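Teaching a Simulated Arm to Route Cable
Project report, Rhys Wihongi and Ruben Verbruggen
Oct 30, 2023

We started in June with one question: can an arm that has only ever practiced in simulation learn to press a floppy cable into a row of clips? Rigid parts are fairly easy to simulate. Cables bend, twist and slide away from the fingers, and we loved that about this problem!

Our simulator setup is called Pendberg. It holds a white arm with a black two-finger gripper, a clip fixture and a thin cable. The state below has the cable at the first clip and the rest of the clips still empty.
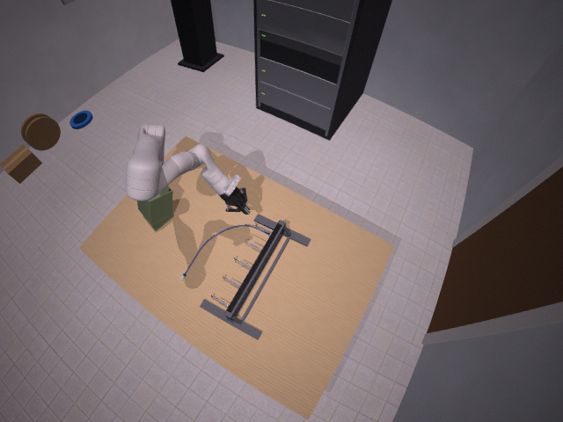
Source: Pendberg simulation render, R. Wihongi and R. Verbruggen

We compared two methods. Lurkus learns the whole route as one long task. Husamel splits the route into single clips and decides again after each one where to grasp. Both trained for around 3,000 episodes, with the cable stiffness changed at random every time (this slowed training a lot, but we'd do it again).

Husamel was clearly better. Lurkus usually managed the first clips and then lost track of the loose end, while Husamel could miss a clip, go back and try again. Watching the first retry was the best moment of the whole project.
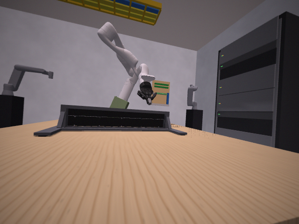
Figure 2. The arm with its gripper above the fixture, low side view.

Camera angle mattered more than we expected. From low down, the fixture hides a good part of what is behind it, so we trained the final policy with four views.

Next we want to try thicker cables, and then a real arm.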